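Speaker notes: "Put It on a Tray: small objects and the people who lose them"
Palesa Molefe, Gernano evening series, September

Slide 1. Wait for the coats to settle. Don't apologize for the title again.

Open with the number. When we cleared out the old Wysocka game library we had 3,228 loose pieces and not a single complete set of dominoes. Pause. Somebody always says "dice?" Yes, dice. Mostly dice.

Slide 2. The tabletop problem. People think a tidy table is an empty table. Then they want to do something on it, and the table loses. Mention Hubert Górecki's desk at Stosport (he gave permission, he is proud of it).

Slide 3. Puzzles. A Rubik's cube is the ideal guest. One piece, no lid, no instructions that anyone has kept. It sits where you leave it, scrambled, and makes you feel bad at a distance. Compare with a jigsaw of 500, which moves in and starts getting mail.

Slide 4. Trays. Slow down, this is the part they came for. Round, dark, raised rim. The rim does the work. Dark so that a white die shows up and crumbs, sadly, also show up. Leave the pictures up while you find your water.

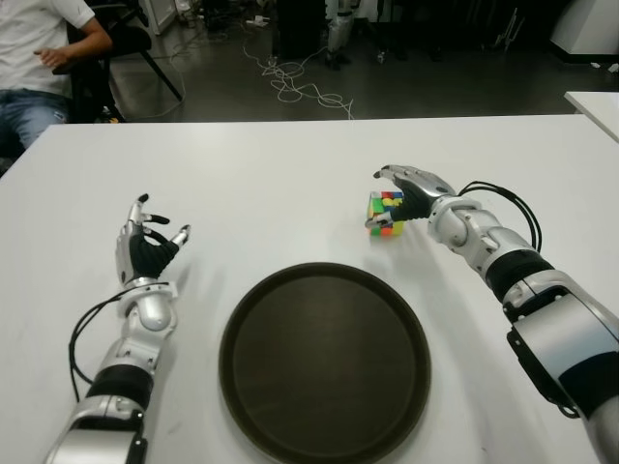
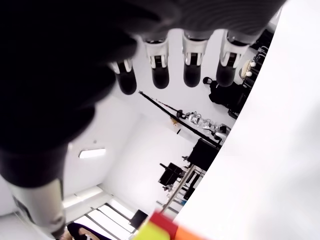 Does the cube need to live on the tray?
It can stay beside it. Save the tray for things that roll, spill or come in bags, and let anything bigger than a plum look after itself.

Slide 5. The Sondodthorpe trial. Celina Marciniak put one tray on each table in the club room and said nothing to anyone. By the end of the month 91 pieces had been handed in, plus a denture cleaner tablet and a key that fits no door in the building. Hold up the key. If it's in the other bag, skip this.

Slide 6. Cost. A decent tray costs less than replacing the game. A very nice tray costs more than the game and will be used for drinks. Damian Duda will disagree from the second row. Let him, he has about two minutes in him.

Slide 7. Homework. Pick one table. Put a tray in the middle, close enough to reach from a chair. Leave it a week. Do not label it. Bożena labeled hers and people started leaving receipts.

Questions, then lights. The projector remote goes back on the TRAY.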